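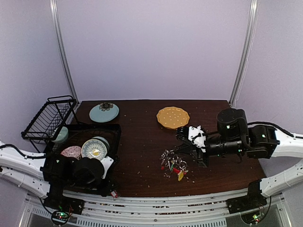 Two-arm table build, handoff trouble and general whining

fodor_k
Posted 08/09/2025

I've been meaning to start a thread for this since February, when it was one arm and a lot of confidence. Now it's two arms in a booth in the shared workshop and the confidence has gone down accordingly.

Setup: both arms bolted to aluminum rail along the front edge, one at each end, reaching in toward the middle. Controller boards sit under each base. Table top is the dark wood-grain one I got from Magdolna Pap when she redid her shop. I gave the software the name Trutine, for reasons that made sense late at night.

The job I set myself is a messy table. Dishes go in the rack, keys and key-type junk get pulled apart and laid out. The dishes I would call fine. I mean that the way a landlord means it. Plates go in the lower tray at angles no one would pick on purpose but they stay there.

The keys are where I am losing the will. One arm pulls at the pile, gets a piece, and then the other arm is supposed to come in and hold so the first can let go and regrip. Over 40 attempts I got 9 clean handoffs. The other ones went: drop, drop, drag the entire bunch across the table, drop, both grippers squeezing the same thing and neither willing to be the one who lets go.

What I've tried:
- slower approach. Same result, takes longer
- new fingertips, narrower. Better on single keys, worse on rings
- recalibrated both bases. I enjoyed feeling responsible

Open to ideas. Please be as rude as you need to be.

solder_and_regret
Is the handoff point fixed, or does it get picked on the fly?

fodor_k
Fixed. A spot a bit left of center, low over the table.

solder_and_regret
Well there's one thing. Your arms come in from the sides, so at a fixed low point the wrists are both nearly flat and you've got almost no room to correct. Raise it. Every time I did handoffs down near the table, the second gripper spent its life trying not to hit wood.

gantry_gus
Disagree. If you raise it, then every drop is a longer drop and keys bounce. Keep it low, so when it fails (it will) the thing lands more or less where you can find it. I would sooner fail close to the ground. This is also my approach to ladders.

solder_and_regret
You're tuning for the failure though.

gantry_gus
9 out of 40. Failure is the main product line right now.

fodor_k
I did ask for rude.

pap_magdolna
That's my table. I'd like it on record that it was clean when I gave it away.

More useful comment: clean out the slots in your rail. There are crumbs and brown bits in some of them. When I had rail like that on my router, a chip got under a bracket and the bracket sat slightly crooked for weeks while I blamed everything from the software to the weather. Also is that front rail bowed or is it the lens?

fodor_k
Lens, I think. I'll put a straightedge on it so I can stop thinking and start being wrong with numbers.

The crumbs on the table are supposed to be there, before anyone asks. Sweeping them is the next job. The crumbs in the rail have no such excuse.

tinplate
Where did you get the fingertips? I bought a set from Anozie and they were nice but too fat for anything flat lying on a table. I could pick up a walnut. I don't own that many walnuts.

fodor_k
Printed my own. First ones were too bendy, second ones snapped, third ones are on it now. I'll put the file up when I'm less ashamed of it.

fodor_k
OK, update. I took apart some of the bunch by hand so there was a loose key and a few small bits on their own, and left the rest in a pile off to the right. Then I ran the handoff on the small bits only, at the old low height, as gus wanted.

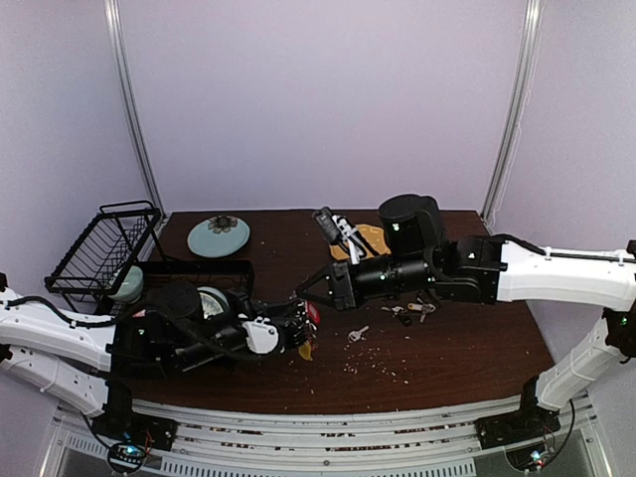
So the grip itself is okay as long as the second arm comes in a little above the first instead of dead level. When I had them level, the fingertips met nose to nose like two people in a hallway. With the offset they can both get onto a small piece. I still get the standoff where neither wants to release, but now I know it's a waiting problem in my code and I can stop reprinting fingers.

solder_and_regret
"A little above." So, raised.

gantry_gus
One arm. One arm is raised. The point is where it was.

solder_and_regret
I'll take half.

rackmount_rita
How are you deciding when to let go? If it's purely a timer, there's your standoff. I used current draw on the gripper motor. When the second gripper closes and pulls a little, the first one feels the load change and opens. I had it tug by 2 mm. Any more and it turned into a custody dispute.

fodor_k
It is purely a timer. 200 milliseconds after the second one says it's closed. "Says" is carrying a lot there, because it says closed when it was told to close, and whether it did is between it and its conscience.

rackmount_rita
Yeah, fix that first. Read the position back. If the fingers went all the way shut there's nothing between them and the first arm should hang on.

tinplate
Or skip the handoff? You've got two arms and a pile. Have one hold the pile down and the other pull. Nobody needs to pass anything.

fodor_k
I thought about it. The trouble is the rings. Hold down the pile and you're usually holding the ring that the key you want is on. Then you pull and the whole family comes along.

tinplate
Fair. What about just buying a bowl by the door for your keys like a person

fodor_k
Reported.

newbie_lathe
Dumb question maybe, but I'm starting on one arm this winter and wondering if I should plan the frame for two. Did you redo yours?

fodor_k
Not dumb. I redid it. The first rail was too short and I had to move everything, including every cable I had just tidied. Buy the long rail. Leave slack in the cables at the elbow too. Mine loops up over the top and looks silly, but I stopped yanking connectors out.

pap_magdolna
And put the boards somewhere with a cover on them. You have yours sitting out bare with crumbs all over the table above.

fodor_k
It's on the list. The list is long and has a cover for the boards near the bottom, right under "learn from Magdolna."

rackmount_rita
Post the number again after you change the release check? I want to see what it does with nothing else touched.

fodor_k
Will do. Same 40 tries, same pile, old fingers. Straightedge first, though, it's bugging me now.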